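Best way to memorize lines for a community play?
Posted by Jayanthi Acharya, 10th February

I got a part in our local theater's spring show and I'm so excited! It's called Lulura and I have 154 lines, which is way more than I've ever had to learn. I was fine with the first scene but the second act just slides right out of my head. Does anyone have a method that works for long speeches? I work full time, so I mostly have evenings.

Umesh Sachdeva
Congratulations, you're going to love it! I've been in 14 shows now and what helps me most is walking. I spread my pages out on the carpet, read one speech, then pace up and down saying it out loud until I can get through without looking. Once it's solid I add the next one and go back to the top. Ten minutes before bed is gold too – it sticks so much better by morning. 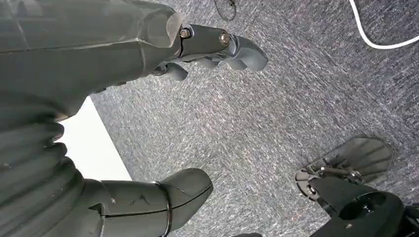 Ziad Aoun wrote back that pacing never did much for him, and that he'd go for the cue lines first. Record everybody else's lines on your phone, leave a gap for yours, and play it in the car. You learn when to speak as well as what to say, and those long speeches in act two feel a lot less scary when you know what sets them off. Also, learn it word for word from the start! Fixing a wrong line later is awful.

Ingeborg Bühler
write them out by hand. first letter of each word only, then read it back. worked for me in Pandale and I have a terrible memory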